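Home | News | Events | Fan Library | Membership

Club Programme Update: The Manura Screening Series

Reading time: 2 minutes

The Clastow Animation Society is pleased to confirm its spring program of classic space opera, which will open in November at the Sperling Community Hall. The program centres on Manura, the animated serial that introduced many of our members to the genre, and will be shown over three evenings.

Doors will open at 6 p.m. and each session will begin at 7 p.m. Members are asked to bring their current card. Guests may attend one evening without charge and may join at the door.
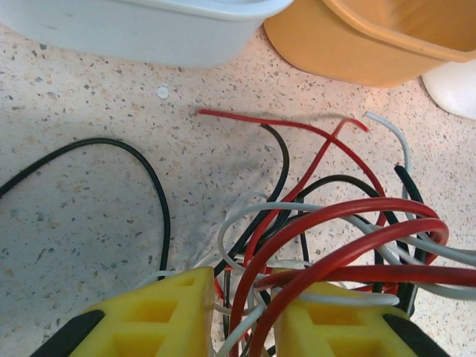
White and orange containers on a speckled countertop.

The Society has received several enquiries about which version of the serial will be screened. After reviewing the available copies, the programming group has chosen the subtitled version for the first two evenings and the English dub for the last. Episodes run for 45 minutes with the original title sequences intact – a point on which many members expressed a strong view.
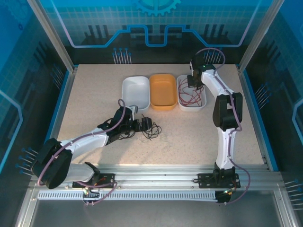 Members who prefer the dub throughout may borrow it from the Fan Library, where the usual loan period of two weeks applies. The library also holds a full run of Zunora, our fanzine, from its first photocopied issue to the present.

Submissions to the next issue of Zunora are now open. Stories should be no longer than 2000 words and may be set in any animated series. Artwork is welcome in black and white or colour. Contributors retain all rights to their work, and previously published pieces will be considered if the place of first publication is noted.
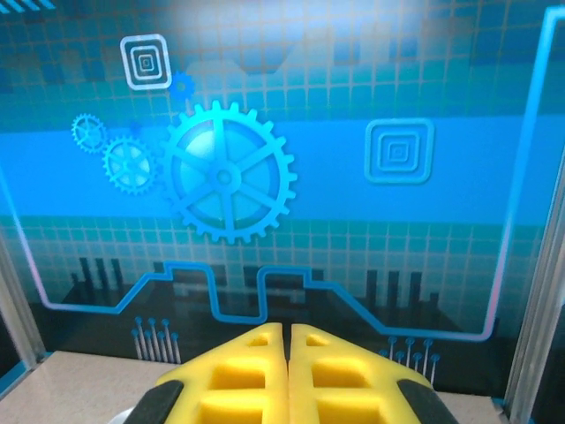

Blue backdrop panel with cogwheel and circuit-style design.

Costumes are welcome on all three evenings. Large props should be left at the cloakroom during screenings so that the aisles remain clear.

7 comments | 3 shares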